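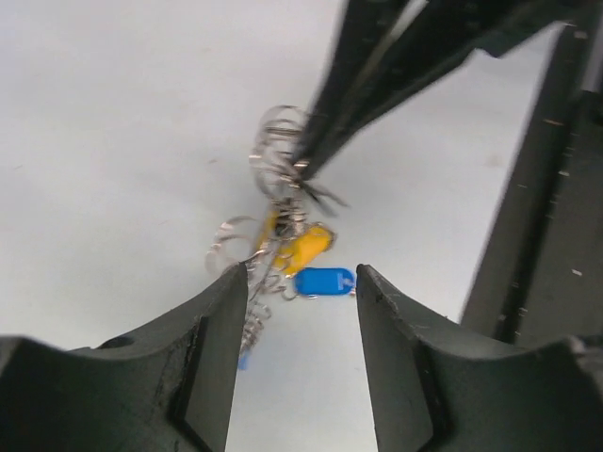

Why would anyone pay for key tags when masking tape is free? A customer wrote that to us in our first month, and I have been answering it in one form or another ever since, so it may as well go at the top of our About page.

My answer is that masking tape is fine until August. Then it goes gummy, the ink rubs off on your fingers, and you are standing at the back door of a rental house with eleven brass keys that all look like cousins. I know because I was that person! Before I started Vokent I looked after vacation cabins up and down the lake, and I carried everything on one giant loop that wore a hole in two different coats.

Search this site
Search

So, hello. I'm the owner of Vokent, and we sell key rings, colored key tags, hooks, and the wall boards to hang them on. We also sort out other people's keys for them, and that is the part of the job I like best (my family thinks this is strange). We're a small shop with a long counter, a back room full of drawers, and a coffee maker that should have been replaced a while ago.

How we got going

I bought my first tags in bulk because the supplier wouldn't sell me less. The minimum order was 3,000 and I needed maybe a couple dozen. They sat in my garage in a box the size of a microwave, and I started giving handfuls away to other cabin people, then to the church, then to the hardware store, who asked if they could buy some. By the following November I had run out and had to order another 3,000, and that time I rented the shop to put them in.

The name doesn't mean anything. I wanted something short enough to fit on a tag.

What we do now

About half of our orders are plain tags and rings, mailed out in padded envelopes. You pick the colors, we pack them, done. The other half is what we call a sort-out. You bring or send us your pile of keys and we untangle it, take everything off the old rings, match up the duplicates, and put it back together in a way that makes sense to the people who'll be using it. Tangles are normal. Rings love to link themselves through other rings - I think they do it at night - and a bunch that has been living in a desk drawer can take a good while to work loose. Please don't spend your evening on it before you come in. We don't mind, and it's easier on your fingernails.

Our biggest job so far was Umali, a storage yard with 339 units and a coffee can. Every key they had was in the can. We laid the lot out on the counter in rows, gave each building a color, and stamped the unit numbers on the tags. It took us most of a week, and when we were done there were 30 keys left over that fit nothing on the property. They kept them anyway. Everybody keeps them.

Ustari, the dance studio across the street, is our oldest regular. They change the colors every season to go with the recital, which drives me a little crazy but does look cheerful on the wall.

A few opinions about keys

You'll get these whether you ask or not, so I'll put them here.

Use color for the place and writing for the door. If you try to make color do both jobs you will run out of colors around the laundry room.

Split rings beat clips for anything that stays put. Clips are nice for the one key that comes off all the time, like the mailbox or the truck.

Don't put your street address on a tag. A number that only makes sense to you is plenty.

Smaller bunches! Five or six keys on a ring is comfortable. After that you're carrying a paperweight, and it's no good for your car's ignition either.

The Lutelach board

This is the one product we came up with ourselves. It's a wall board with numbered hooks and a strip of color down each row, so a tag that's on the wrong hook looks wrong from across the room. I drew the first one on the back of an invoice. We make them to order, and they take a couple of weeks, a bit longer around the holidays when every school office seems to want one at once.

Come by

We open at 9:00 in the morning and I'm usually there before that, making the bad coffee. Bring the drawer, the can, the shoebox, whatever you've got. If you're too far away, send us a note with a rough idea of how many keys you have and what they open, and we'll write back with a price. Guessing is fine, and "way too many" is a perfectly good answer.

Last updated: November

Related pages
Choosing tag colors for a shared building
How to mail keys safely
Lutelach board sizes and hook counts
What to do with keys that fit nothing
Stamped or handwritten tags?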